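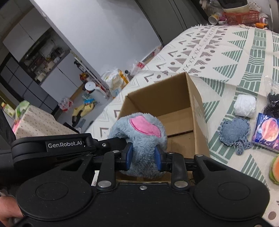 Blue plush toy and an open cardboard box

Putting Brulum on an old tablet

Back up first. This wipes everything. Charge to 70 percent or more, the flasher quits below that.

Step 1. Unlock
Settings, About, tap the build number til developer mode shows up. Turn on OEM unlock. Reboot.

Step 2. Flash
Grab the Sumisau build, 1,756 MB. Copy it over, boot to recovery, pick Install. Dont unplug the cable. First boot is slow, mine took 4 minutes. 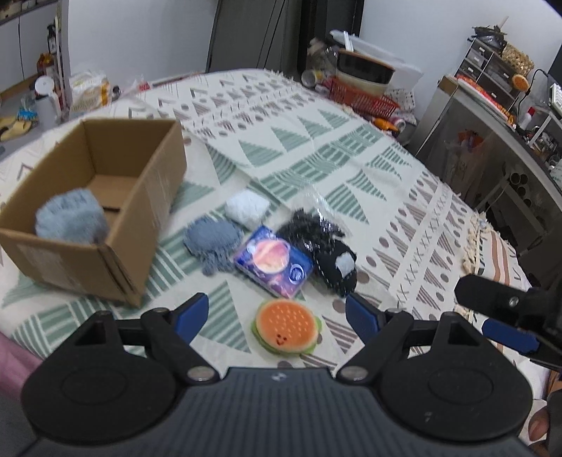
Step 3. Fix the wifi
No networks? Reflash the radio file, then restart.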